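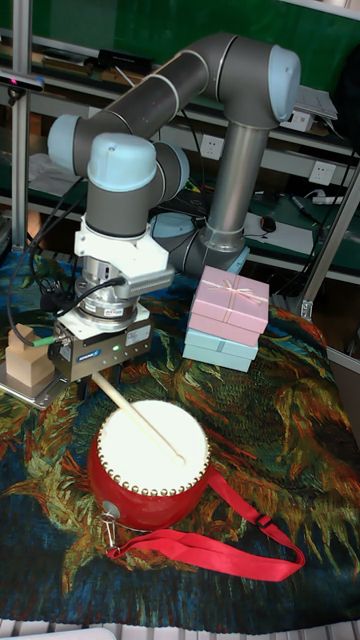
Farkus Arm Station
Dirnmont Shared Workshop > Equipment > Robotics

Station type: six-axis arm with parallel gripper and force-torque sensor
Location: back room, next to the green shelves
Booking: half-day blocks, 25 per block for members
Induction: required, 2 sessions
Responsible: Fatemeh Alipour (bookings, induction), Dionysis Papadakis (mechanics, wiring)

Overview

Farkus is a table station for members who want to try manipulation with a real arm. The arm stands at the back of the table and reaches forward over it, so the work area is open from the front and you can change the objects without reaching behind the arm. The force-torque sensor sits between the wrist and the gripper. It reads the contact forces in three directions and the torques around them, and you can record them together with the joint positions.

The station was put together in the workshop in the winter and is open for booking from March. The arm and the gripper are bought parts. The adapter, the frame and the cable routing are our own work, and they are still changing a little from month to month. If something on this page does not agree with what you find on the table, please believe the table and write to Fatemeh.

The adapter

The white adapter between the wrist and the sensor is the part we are asked for the most. The bolt pattern of the arm and the bolt pattern of the sensor do not match, so a piece in between is necessary. The first version was too thin and we could see it in the force readings: every time the arm stopped, the signal was ringing for a moment. The present version is made of plastic, with thicker walls. For light objects it is stiff enough. For heavier work we would recommend to machine it from metal, which we have not done yet.

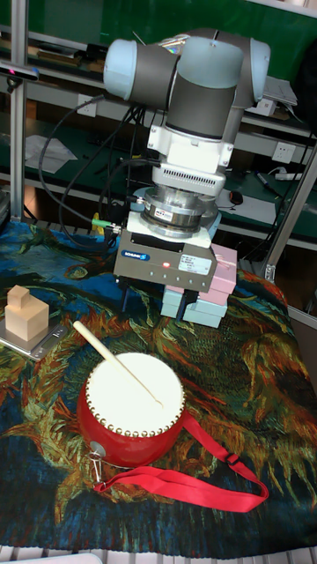
The drawing for the adapter is in the workshop folder under the name Shirazi, after the street where Dionysis was living when he drew it. You are free to print it and change it. Please save your version under a new name and leave the original as it is, because we print the spare from that file.

Gripper and cables

The gripper is a Schunk parallel gripper with two fingers. The connector goes in at the side of the body, and the cable must have a loop large enough that the wrist can turn without pulling on it. Before your first motion, turn the last joint slowly by hand guiding to both ends of the range you will use and watch the loop. We have already replaced one cable. It was not cheap.

The fingers may be changed. Two screws each, the key is in the drawer. Do not use thread glue on them.

Frame and depth camera

The frame around the station is aluminum profile. One post stands on the left side and carries the small depth camera close to the top, and a diagonal bar on the right makes the frame stiff. Please do not lean on the diagonal bar and do not hang your jacket on it. If the camera moves by even a few millimeters, the calibration is lost and the next person has to repeat it. Calibration takes 25 minutes if you have done it before.

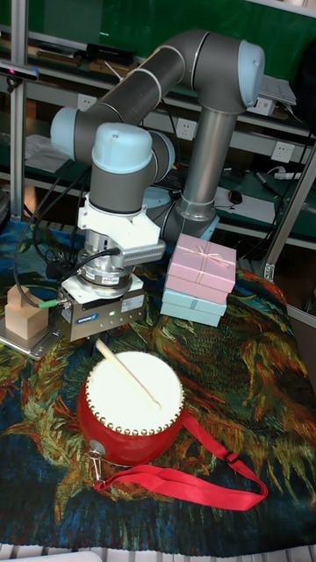

Cost of the build

Several members asked what it would cost to make the same thing at home. Without the arm, gripper and sensor, we paid 1469 for everything: profile, brackets, cables, camera, table and the small parts. The largest piece of this was the profile, which we ordered cut to length from Colbridge. Cutting it yourself would be cheaper, but our saw does not make a clean square cut and we lost patience with it.

Practice objects

A small set of objects belongs to the station and may be used by everybody. There is the red drum with its stick and strap, the pink and light blue gift boxes, and the wooden blocks. The drumstick is a good first exercise for the force readings. The strap is difficult, leave it for later. After your session, put the objects back on the cloth and the stick on the drum. 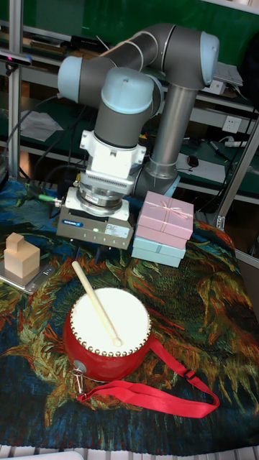
The station with the practice objects on the cloth.

Rules of use

Speed is limited for the first 6 bookings of every member. After this, ask Dionysis to unlock it.
One person is at the controls. Other persons may watch from the front of the table.
Keep drinks away from the shelf with the power strip.
Stop the arm before you put your hand under the gripper, also when the program is only paused.
At the end, move the arm to the rest position and write your hours in the log.

Not included

Laptop, storage for your recordings, 3D printing filament. The printers are booked separately, see Equipment > Printing.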